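Notebook, gazetteer desk, May

Okay, Vestimholm. I promised myself I'd get the town entry into shape before lunch and it is now 3:40, so let me write down where the day went before I forget.

Picked up from the old draft, which says the town is the seat of Dosard County and "was founded by Tejada." Who is Tejada? The draft never says! No first name, no dates, nothing. I spent a good hour in the scanned plat books and the best I can do is that the original plat was filed by a land company that had a Tejada signing for it. That makes Tejada a signer, and possibly an owner, and I'm not comfortable with "founder" on that evidence. Changed it to "platted on land held by a company for which one Tejada acted as agent." Clunky, will fix the wording later.

The name is its own headache. The draft gives two stories for it (a ship, and somebody's home village) and both come from the same anniversary booklet, eleven pages apart, with no sign the writer noticed. I've kept both and called them local accounts. Jörg Meinecke thinks the village story is the better one but he couldn't find the village in any of his atlases, and he has a lot of atlases. He's going to try the parish lists.

Population paragraph. This is where I lost most of the morning. The draft has a percentage increase with no base figure, so I went back to the count tables and found the town listed twice, once with the Jirex addition and once without it. Jirex was a separate settlement on the other side of the creek until it got annexed, and whoever wrote the draft took the early number without Jirex and the later number with it. So of course the town looks like it was booming! Take Jirex out of both and it grew by 5 percent. Put Jirex in both and it's flat. I'm going with the version that includes it in both, plus a sentence on the annexation, and I want a second pair of eyes on that before it goes anywhere.
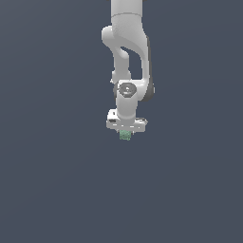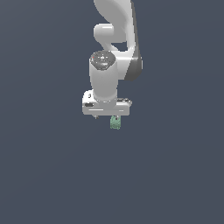
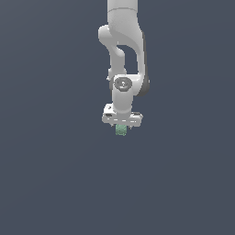
Filed under: Gazetteer / County seats / Working notes

Back at it after coffee. Geography section next, and mostly painless. The draft says the town lies 26 miles from the state line, and I measured it three ways on the county map and got 26 every time, so that stays. It also says "at the junction of two highways," and that's only half right now. One of them was rerouted and runs south of the built-up area, with a business spur through downtown. I've written it as the highway passing south of town and the spur following Main. If anyone has driven it lately, shout.

Elevation I left blank. The draft number matches the railroad depot, and the depot is down by the creek, a good bit lower than the courthouse. Our other county seat entries use the courthouse. Did we ever write that down as a rule? I looked in the style notes and couldn't find it. I've penciled it in on the inside cover and will keep doing it that way until somebody objects.

Courthouse: the first one burned, the second one was pulled down, the third one is standing. The draft skips the second completely and says the present building "replaced the one lost to fire." Found the second in the commissioners' minutes, where they spend 21 pages arguing over the roof. Twenty-one! I read all of them (I know, I know) and there is a really nice bit about pigeons that has no business in a gazetteer, so I copied it out for my own enjoyment and moved on.

Ranking. The draft claims Vestimholm is the largest town in the old Dosard district, "followed by Jirex." Can't be followed by Jirex if Jirex is part of it. Struck the whole sentence. There may be a fair comparison to make with the other towns in the district, but I'd need the counts for all of them from the same year and the volume I want is out at the bindery.

Economy is thin. It has coal, then a gap, then "light manufacturing," and I don't love the gap. The old city directories should help. The reading room has a run of them and I got through the first couple today, mostly looking at who was employing people on the Jirex side. A brickworks shows up, then a bottling plant at the same address. I'd like to get the brickworks in because the draft mentions brick streets and never says where the brick came from. It may not be the same brick, so for now it's only a note to self.

Notable people: the draft lists a state senator, a pitcher, and a man described only as "inventor." Inventor of what? Cut him until we find out. The senator is fine. The pitcher was born in the county but out on a farm, so he goes in the county entry and I've moved him over there.

Length check: the entry is running 80 words over what we agreed for county seats. I could get that back by dropping one of the name stories, but I'd rather hear from Jörg first.

Still open:
Tejada, first name and dates
the village, if it exists
district counts, all from one year
inventor (?)
wording of the annexation sentence
elevation at the courthouse

The plat book is back on the lower shelf, spine out, and the directory I was using has a yellow slip in it at the J's. Please leave the slip where it is, I'm starting there in the morning.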